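The Cream Sheet
posted 16/08/2019 in short stories

Fourteen minutes till the taxi. Lino Villa ran up the stairs two at a time, tripped on the third from the top, same as always, swore, kept going.

Bedroom. Right. Bed first.

His aunt had rules about the bed. You did not leave a house with the bed undone. You did not leave a house with towels on the floor, or a tap dripping, or a cup in the sink, but mostly it was the bed. She'd run the guest house in Raritz on those rules and now the guest house was sold, keys to be handed over at noon, and the last room was his job becuase he'd slept in it.

He pulled the old sheet off. Bundled it. Where did it go? Hall. Threw it in the hall.

Clean one. Cream, fitted, elastic gone a bit slack at one end. First corner, fine. Second corner, fine. Third corner and the first one pinged off and shot up the mattress.

"Are you done?" Osvaldo, from downstairs.

"Nearly."

"You're not, are you."

"No."

Back round. First corner again, shoved well under this time, his knuckles scraping on the slats. Then the far side, squeezed in against the wall with his stomach pulled in. Fourth corner. Held his breath. It stayed.

Wrinkles, though. She would have smoothed them. She'd have done it with her forearm, one long push from the middle out, and then stood there with her head tipped, looking for the next one. He did the one push. It moved the wrinkles somewhere else.

Nine minutes. Or eight. The clock was packed.

Towels now. Two of them. The blue one and the other blue one, the good one that had come from Bianchini's before the shop closed, that guests were allowed and family weren't. He'd used it this morning. First time in his life. He had stood there dripping and thought, well, who's going to say anything.

He threw it on the bed to fold it. Half and half again, that was how she did it, then in three, so the edge didn't show. He got as far as half. It slid. He tried again and it came out longer on one side, like a badly buttoned shirt.

"Lino." Osvaldo Marino was in the doorway, coat on already, a carrier bag in each hand. He looked at the sheet. Looked at the towel. "They're ripping it all out, you know. The Clilis people. Beds, everything. They said so in June."

"I know."

"So who's it for?"

Lino didn't answer. He picked at the hem of the towel where a thread had come loose. He could smell the soap she bought, the green bars, still in the cloth after how many washes. Ridiculous. You couldn't get that soap in Clirnimska, he'd looked.

A horn outside. Too early. They were never early here, never once.

"That's us," Osvaldo said. Softer. "Leave it."

"Two minutes."

"He'll go without us."

"Then he goes."

Osvaldo put the bags down. Came round the other side of the bed, coat and all, and took hold of two corners of the towel, and waited to be told. Lino didn't know what to tell him. In half, he said. Then in half again. No, towards me. Their hands bumped in the middle. It wasn't straight. The horn went again, longer.

"Good enough?" said Osvaldo.

He tipped his head and had a look. Found a wrinkle. Left it.

"Bring it," he said. "Bring the towel. They're not having the towel."

And then shoes, bags, the stairs, the third one from the top, the keys, where were the keys, in his hand, they were in his hand.
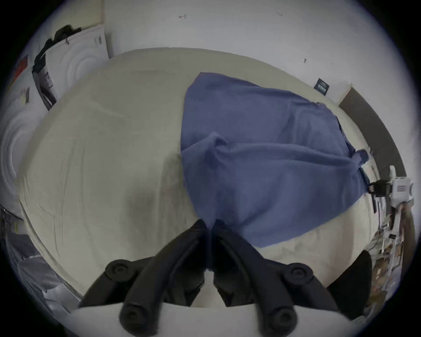
How do you stop a fitted sheet pinging off while you make the bed?
Do the corners diagonally. Fit one at the head, then the one opposite it at the foot, and tuck each well under the mattress before going on to the other pair. If the elastic has gone slack, sheet clips underneath will hold it.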